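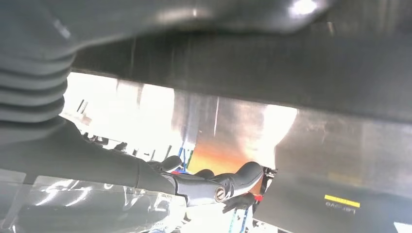
Masking Self-Views in the Wrist Camera Pipeline of a Reaching Arm

Group 7: Lucinda Oyelaran, Mpho Hendricks, Refilwe Buthelezi
Supervisor: Thibault Delorme

1. Problem

The Urker controller plans short reaching motions from a wrist-mounted camera and the joint encoders. The version we received treated every pixel of the wrist image as part of the outside world. Parts of the arm and gripper show up in most views, and the obstacle layer marked them as occupied cells a few centimeters from the tool. The planner then refused to move or chose long detours. Bright backgrounds and shiny sheet metal caused a second kind of false obstacle, because the depth estimate is unstable on those surfaces.

The task was to remove both kinds of false cell without hiding real obstacles, and to do it inside the existing cycle time of 100 ms.

2. Prior state of the code

Marthinus Kekana wrote the original node, including the occupancy grid and the message types. We kept both. The old self-filter was a fixed black-and-white mask drawn by hand for one gripper pose. It failed as soon as the fingers moved or the wrist turned relative to the forearm.

3. Method

3.1 Rendered mask. The arm model is posed from the encoder values at the time stamp of the image and rendered as a silhouette from the camera position. The silhouette is grown by a margin to cover calibration error. Flexible covers are not rigid and do not follow the joint model, so they are represented by a swept cylinder between the two neighboring links. This is larger than the real cover in most poses.

3.2 Exposure gate. Pixels near saturation carry no usable depth. They are set to "unknown" instead of "free" or "occupied". Unknown cells keep their previous value for a limited number of cycles and then decay. The first version set them to "free" and planned straight through a bright doorway with a stand in it. That run was in simulation.

3.3 Reflection check. On smooth metal panels, highlights move with the camera. A cell is accepted as occupied only if it stays within one cell width over a short baseline of wrist motion. The check is skipped when the wrist is still, and the cell keeps a low weight until the next motion.

3.4 Planner interface. The planner used to read a binary grid. It now reads three states plus a weight. Unknown cells may be crossed at reduced speed if the path also has a fallback pose. Matlala, the logging tool used by the other groups, needed a small patch to display the third state.

4. Test data

We recorded 3262 images with joint states in the Furkstead hall and split them by recording session, so that neighboring images did not end up on both sides. Hendricks labeled self pixels in the test part by hand. Labels for plastic film were dropped: two of us could not agree on where the surface was, and the film lets part of the background through.

5. Results

The rendered mask removed most false cells near the tool. What remained came from time stamp offset during fast wrist rotation, where the silhouette lagged the image. Interpolating between encoder readings fixed part of this. Increasing the margin fixed the rest, but it also hid small objects held close to the fingertips, so the margin now depends on joint speed.

The full chain takes nearly 30 ms on the lab machine, most of it in the rendering step. The reflection check is cheap but delays new obstacles on metal surfaces by several cycles. For the speeds used in this course we consider that acceptable. It would need another look before anyone raises the limit.

6. Known limits

Clear film is still handled badly. It is reported as free, unknown or occupied depending on the highlights, and the planner may change its mind in the middle of a motion. Cables attached outside the arm are missing from the model. The camera-to-wrist transform is read once at startup, so a bumped camera requires a restart.

7. Running the code

Start the camera driver first, then the Prokeo bridge, then the filter node. If the bridge comes up last, joint states are stamped with arrival time and the mask drifts. Parameters are in filter.yaml. Only the margin and the saturation threshold should need changing between rooms. Buthelezi maintains the branch until the end of December.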